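Search posts
Search people and topics

Zulema Acuña
Thread · 3 min read

1/ October is here, so I am taking the winter things out and looking at all of them before the cold comes to Tremville. I do this every year on the bed, because it is the only surface in my apartment big enough for a coat.

2/ Today is the turn of the black puffer jacket. I start with the bed made and the bedspread pulled flat. Then the jacket goes on top, at the near end, and I go over the padding. 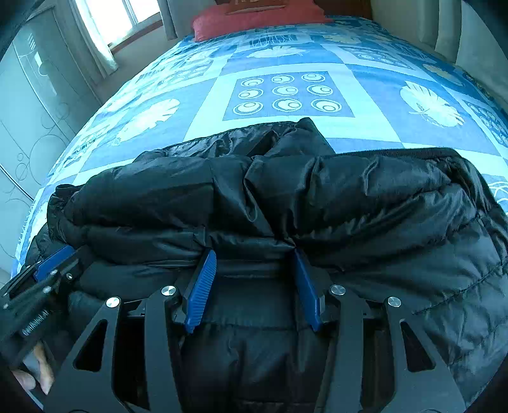
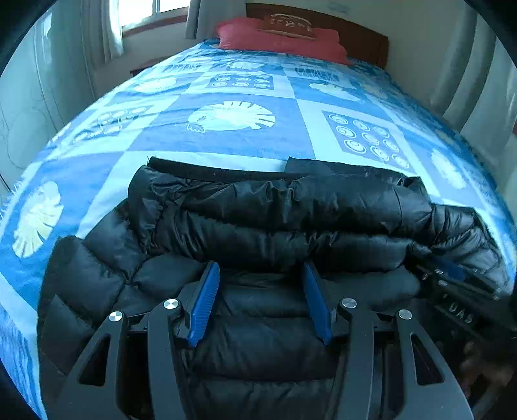
The black puffer on the bed, and the bed with its leaf bedspread and the long pillow.

12 likes · 3 comments

3/ My way to check a quilted jacket: press every section and feel if the filling is still inside. If one section is thin and the next one is fat, the filling has moved. You can push it back with your fingers, slowly, from the outside.

4/ Then the seams. Under the arms first, then the pockets. A small hole in a pocket eats coins and keys for the whole winter. Last year I found a bus ticket and 64 cents in the lining – I had to open three stitches to take them out.

5/ For washing I go to Pitham, the laundry on the corner, where they have the large machines. Cold water, little soap, and the zipper closed. At home my machine is too small and the jacket comes out like a wet dog.

6/ Some of you asked about the bedspread. I like the big white leaf near the middle and the panels with the circles. It has white thread fringe on the left side. I looked for the same one in Nesance for my sister and they had only plain gray, so I can't help you with the shop, sorry.

7/ Storage: I keep the summer clothes in a cotton bag with a paper label. Plastic makes a smell that I don't like. The puffer I never fold tight, I hang it – two hooks behind the door are enough.

8/ Next are the wool sweaters. If you know a good way to remove the little balls without a machine, please write it to me.

34 likes · 9 comments · 2 shares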